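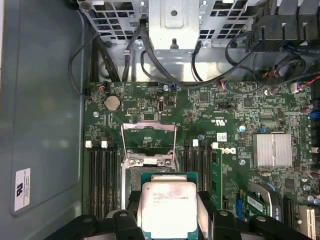 Workstation Refurbishment Technician (bench, fixed term to June)
Plivau, Murthorpe

The bench takes in used tower workstations, strips them to board level and rebuilds them for resale. The present batch is 500 units. The post holder reports to Najwa Twal.

Duties:
- removing and fitting processors in socketed boards, by the carrier where one is supplied
- cleaning old thermal paste from heat spreaders
- checking socket pins under a magnifier before the load plate is closed

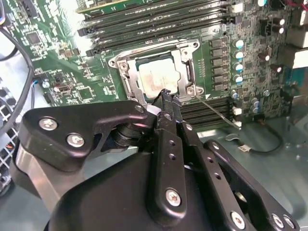

- seating memory and recording the slot order on the job sheet
- logging faults against the unit number

Applicants need two years of bench work or an equivalent course. Static precautions are compulsory. The practical test lasts about 80 minutes and covers one processor swap and one full memory change.

Apply in writing to Imad Tarawneh, quoting reference 3160. Please state your notice period.

Print this page | E-mail this page
Contact: Plivau Recruitment, Murthorpe
© Plivau, April 2020. Back to top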